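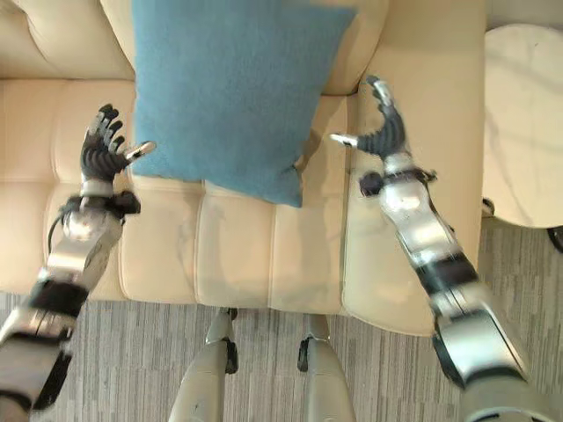

Furniture seller Hevotero wants buyers to believe that a sofa can look new for years on nothing more than a damp cloth and a bit of tidying. The company began selling its Tresier care plan in October, at 84 dollars a year, and its sales pages lean heavily on the word "effortless." Pale leather is where that claim gets hard to swallow. A cream sofa with a blue cushion propped against its back looks fine from the doorway, but up close there are faint scuffs and small marks near the front edge of the seat, where the upholstery rolls down toward the floor. The plan's terms, which run to 11 pages, put marks like those under "normal surface wear" and leave them out.

What the plan does cover is narrower than the name suggests. Buyers get one visit a year from a technician, a bottle of cleaner and a repair allowance for split seams. Spills are covered if they are reported within a day. Color transfer from jeans, a common complaint with light leather, is covered once and then never again on the same piece.

Geetha Unnithan, who runs the repair shop Unnithan Upholstery in Drindosora, has read the terms and is not impressed. "The front edge is where people sit down and slide off," she said. "If you leave that out, I'd like to know what you think is going to wear."

Unnithan went through her job tickets for the past year at our request. Out of 146 leather sofas brought in or looked at in customers' homes, she said, most had trouble at the front of the seat or on the arms. Split seams, the repair the plan talks up, were a small share of the work. She has an interest here, of course – every customer who buys a plan is one who may not call her – and her tickets cover one shop in one town.

Hevotero said in a written reply that the plan was "designed around what customers tell us matters most." It did not say how many customers were asked. It also did not answer a question about how many claims have been turned down so far, saying it was too early to share numbers.

The company's care advice is mostly the usual stuff. Wipe the seat weekly, keep it out of direct sun, and move loose cushions around so they don't always press on the same spot. Unnithan agrees with the wiping. She is less sure about the cushions, and says grit in the stitching of tufted seats does more harm than any pillow. She tells people to run a soft brush along the channels before they touch them with a cloth, a step that doesn't appear in the company's leaflet.

Replacing the leather on a seat front costs far less than a new sofa. The cheapest leather model in Hevotero's current range sells for 1,275 dollars, and the plan has to be bought within 30 days of delivery. It renews by itself each year unless the buyer cancels in writing.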